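26 de dezembro de 2019

Passei o dia seguinte ao Natal como qualquer adulto responsável: deitada no sofá, com um prato de rabanadas em equilíbrio sobre a barriga, a ver "Lullwood". Cento e tal minutos que não recupero, embora tenha recuperado várias vezes o comando de entre as almofadas, sempre com a intenção de desligar e sempre sem o fazer.

O filme vende-se como comédia de terror. A parte do terror compreende-se, há uma cave e uma menina que desenha corvos. A comédia deve ter ficado na mesma gaveta onde o realizador guardou o terceiro acto. A família muda-se para a casa, a casa não gosta da família, e ao fim de meia hora eu já estava do lado da casa. O pai é arquitecto e não repara que há uma porta a mais no corredor. A mãe repara, mas tem de ir dar uma aula de cerâmica. Quando o cão desaparece, ninguém o procura durante 31 minutos. Cronometrei, porque gostava do cão.

Reconheço-lhe uma coisa boa, e deixo-a aqui escrita para quando me acusarem de má vontade: a cena do jantar, filmada de uma ponta à outra sem cortes, com a sopa a arrefecer e a avó a dizer barbaridades num tom de missa. Ri-me com a boca cheia, fiquei com açúcar e canela na camisola. Se o filme fosse só aquilo, eu ia vê-lo outra vez, e pagava.

Depois, já de noite, "Clitina". Tinha-a guardada desde Julho, quando toda a gente no cineclube falava dela com a voz baixa que se usa nos hospitais. É a preto e branco, passa-se numa salina e tem, segundo o folheto que ainda anda na minha mala, 68 planos. Acredito. Houve um, o do barco, em que me levantei, fiz chá, respondi a duas mensagens de boas festas e voltei, e o barco continuava a ponderar o assunto. No entanto o raio do filme ficou-me. Estou a lavar a chaleira e penso na mulher a raspar o sal da soleira, e no som daquilo, que parece uma coisa a ser desenterrada.

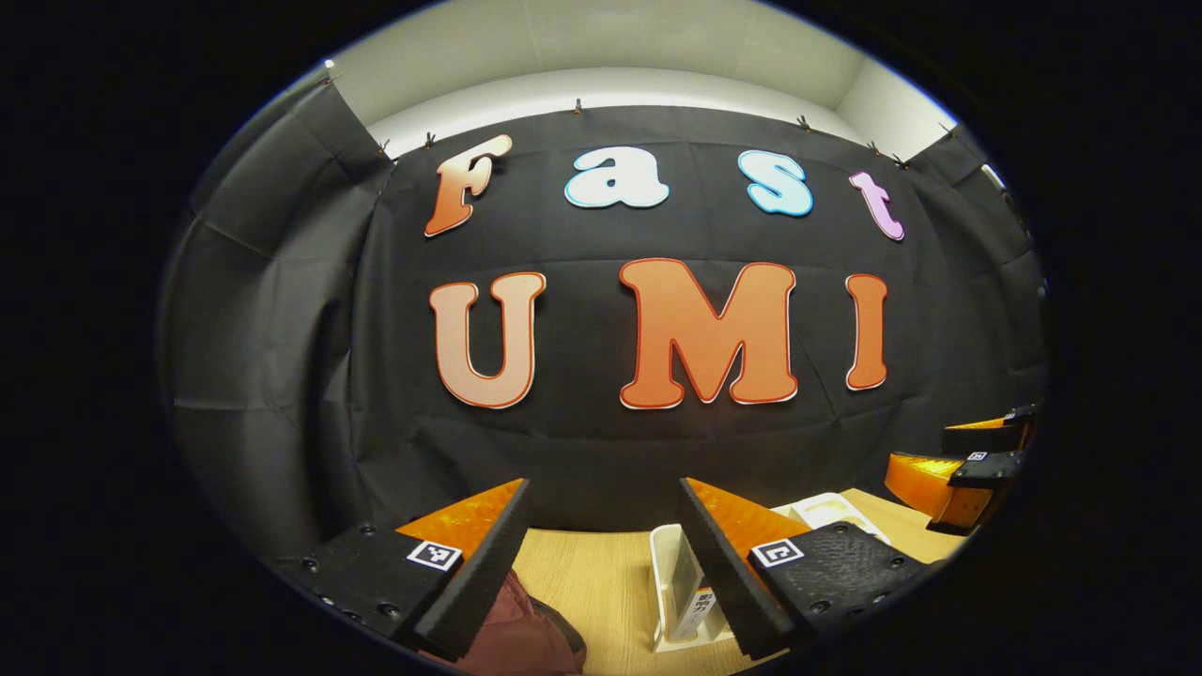
Fast UMI, letras coloridas sobre pano preto.

Não sei se gosto mais de cinema lento ou de dizer que gosto. Aos vinte anos tinha a certeza. Levava um caderno para a sala e tomava notas às escuras, que no dia seguinte não conseguia ler, e que citava na mesma. Encontrei um desses cadernos na semana passada, quando andava à procura das luzes da árvore. Tem uma página inteira sobre um filme chamado "Mfaume" em que só percebo as palavras "água", "demasiada" e o preço do bilhete. Era uma nota de 2000 escudos e ainda veio troco — ou então era o 2000 de outra coisa qualquer, do ano, de uma dívida.

Voltei a fazer a lista do ano, como faço sempre e como juro sempre que não faço. No primeiro lugar pus "Ukik", a animação dos pescadores no gelo, que vi numa sala com meia dúzia de pessoas e uma criança que perguntava em voz alta tudo o que eu queria perguntar. No segundo não pus nada, por respeito. "Clitina" anda entre o terceiro e o sétimo, conforme me lembro do sal ou do barco. "Lullwood" ficou fora da lista, mas abri uma linha à parte para o cão.

O cineclube mandou o pedido para renovar a quota. Sou a sócia 341, número que me deu vaidade na altura, até perceber que não apagam os mortos. Vou pagar, claro. Em troca recebo o direito de me sentar na cadeira que range e de discordar de desconhecidos ao pé da máquina do café.

Sobraram quatro rabanadas. Amanhã há um musical na televisão, de manhã, e eu já disse a mim mesma que não o vejo. Deixei o comando em cima do frigorífico.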